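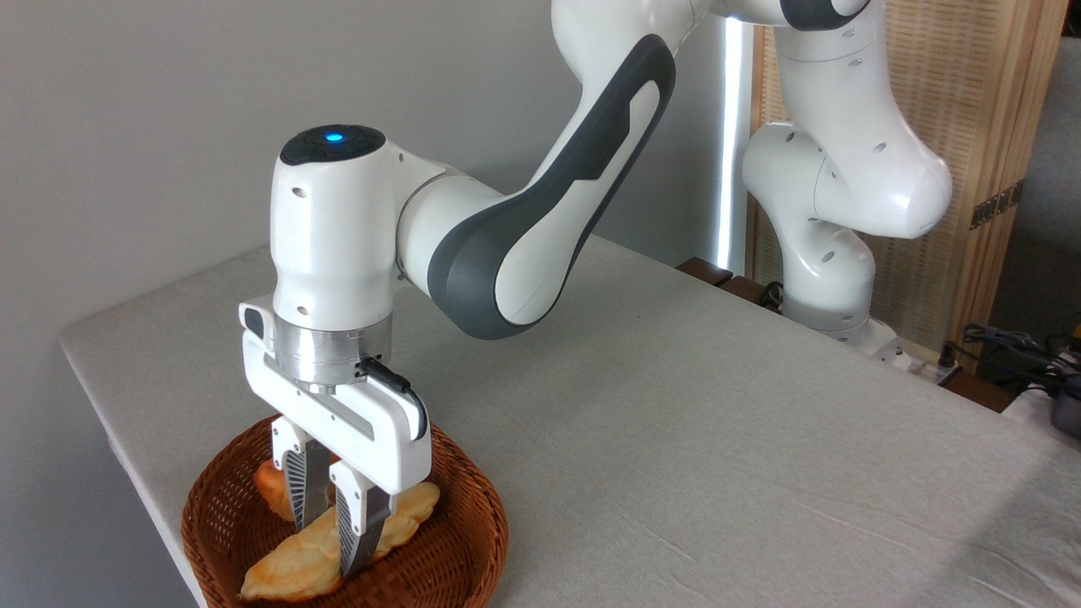 4. Findings: what the arm changed on the floor

We come now to the part of the study we most enjoyed. Sections 2 and 3 dealt with the Hondine cell as a piece of equipment: its reach, its grip settings, its recovery routines. In this section we turn to the people who work beside it at the Dramani bakery and café in Dustside, and to what happened to their mornings once basket filling and basket clearing became a job that could be handed over. Our material comes from 58 observed shifts and from interviews with 12 staff, covering bakers, counter hands, kitchen hands and the shift leads who write the roster.

4.1 A small job with a long reach

Basket work sounds minor. A basket of rolls goes to a table, comes back, gets checked, is topped up or emptied, and goes out again. None of the staff listed it among their main duties when we first asked them to describe a normal shift. When we sat with them and marked up a shift sheet together, though, it kept appearing in the gaps: between pulling a tray and scaling the next dough, between one coffee order and another, in the last stretch before the doors open at 6 am. One baker called it "the job that's always half done", and we have borrowed the phrase many times since.

This matters for how automation gets judged. If we had looked only at labour minutes, we would have reported a modest saving and moved on. What staff talked about was interruption. A counter hand who leaves the register to sort rolls has to pick up the thread of a conversation when they get back, and a baker called away from the bench comes back to dough that has kept on proving. With the cell in place, those short trips dropped away from the start of the shift, and people described longer unbroken runs at the work they were trained for. We found this very encouraging. It also explains why the bakers, who hardly go near the cell, were among its warmest supporters.

4.2 Handling bread is skilled work

Early in the project we made the mistake of treating rolls as if they were all one object. The kitchen hands set us straight within the first week. A glazed bun has a smooth top and wants to be held low. A plaited roll has ridges, sits at odd angles, and will mark if squeezed across the join. Rolls from the top deck of the oven are firmer than those from the bottom. Staff know all this through their fingers, and very little of it had ever been written down.

Getting that knowledge into the grip settings turned into a shared piece of work. Kitchen hands would stand at the table, lift a roll, put it down, lift it again and try to say what they were doing. The technicians from Stadotis would adjust the closing distance and the approach angle and run the pick again. There was plenty of laughter in these sessions, and a fair bit of arguing over what counts as a squashed roll! The written guide that came out of them is now used for training new human staff as well, an outcome we hadn't planned for and are delighted to report.

Approach angle was the setting people had the strongest views on. In a shallow basket the rolls lie against one another and against the rim, so there is rarely a clean space on both sides of the one you want (Figure 4). A person solves this by nudging. The staff's advice was to bring one finger down between neighbouring rolls and to let the other come in from the open side.
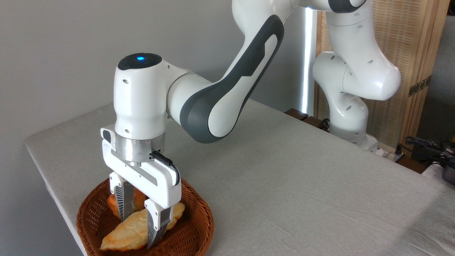 Figure 4. Gripper lowered into the wicker basket at the cloth-covered table, with one finger descending between the two rolls.

Readers from an industrial background may wonder why wicker was kept at all. A rigid tray with fixed pockets would make the picking easier, and we proposed one. The staff turned it down flat. Customers at Dramani expect bread to arrive in a basket, and the counter hands felt that a moulded tray would make the place look like a hospital canteen. We think they were right, and the choice had a useful effect on the whole project. Once the basket was fixed, the technology had to come to the café's way of doing things, and staff could point to an early decision that had gone their way.

4.3 Who looks after the cell

The most visible change was a new part-role. On every shift one person now "has the arm", meaning they open the cell, wipe down the fingers, swap the cloth, and clear any stop. Management first meant this to go to shift leads. Within a month it had moved, informally, to whoever was keen, and the keenest people were two kitchen hands who had never been offered technical duties before. The roster was then changed to match what was already going on.

Training took 20 minutes for the basic tasks. Clearing stops took longer to feel natural. Several people told us they were nervous at the beginning about pressing the wrong thing, and that the nerves passed once they had been through a stop with a workmate standing next to them. We would urge anyone planning a similar rollout to allow for this kind of side-by-side learning and to roster for it properly. Printed instructions were on the wall from the beginning, and hardly anyone read them.

Recognition was slower to arrive. For the first part of the trial, having the arm carried no extra pay, and staff raised this with us more often than any fault in the machine. A small allowance has since been agreed. Several of those interviewed saw the allowance as the point where the cell stopped being "the project" and became a normal part of the bakery.

4.4 Rhythm, talk and the early hours

Bakeries are sociable before dawn. People talk across the bench, the radio is on, and small jobs like filling baskets give you a reason to wander over and have a yarn. We asked whether something had been lost here, and the answers were mixed. Some counter hands missed the excuse to go out the back. Others said they talked more, because they were no longer racing through the last job before opening. One shift lead had begun calling a short stand-up cuppa at 5.30 am to make up for it, and on the shifts we attended it ran well over time, cheerfully.

Noise was mentioned less than we expected. Pace was mentioned more. The cell works at a steady speed, and a steady speed can feel like a reproach when you are behind. The remedy came from the staff: the arm is now started later, after the second bake, so that it works through rolls that are already waiting and nobody feels chased by it. Output across the shift did not suffer.

4.5 Worries that stayed

Our enthusiasm should not hide the concerns. Hours were the main one. No position was cut during the trial, and Dramani gave a written undertaking to that effect, but an undertaking has an end date and staff can read a calendar. Casual workers felt this most, as the early basket run had sometimes been the reason for a short extra shift. We recommend that any assessment of a cell like Hondine should count casual hours separately, over a period longer than ours.

A second worry concerned hygiene duties. Wiping down the gripper fingers is fiddly, with ribbing that catches crumbs, and it fell at the busiest time. A smoother finger cover would help, and one is being drawn up now. A third was simple crowding. The cell takes up bench space in a room with very little to spare, and staff with bad backs pointed out that some heavy tubs had been moved to a lower shelf to make way for it. The tubs have gone back up.

4.6 What we take from Dustside

The change that staff valued was the chance to stay with a task until it was finished. The change we valued as researchers was how readily they took hold of the settings once those settings were put in words they used themselves. "Softer", "lower" and "not on the plait" are now menu options on the cell's screen, and the technicians tell us they get better bug reports as a result. Section 5 sets out how those terms were matched to grip parameters and where the matching is still rough.

Search this site Search term Go Advanced search

Reader comments (3)

crumbcoat: Loved this, especially 4.2. I did nine years on a bread bench and could never explain to a trainee how to pick up a plait. Is the written guide available anywhere?

Roster nerd: Very glad to see casual hours raised. Could you split out weekends in the follow-up? That's where our short shifts would go first.

flourbin: The bit about starting the arm after the second bake should be in bold. We have a dough divider that sets the pace for the whole room and everyone hates it before smoko.

Contact the editors | Copyright Stadotis and the authors | Accessibility | Back to top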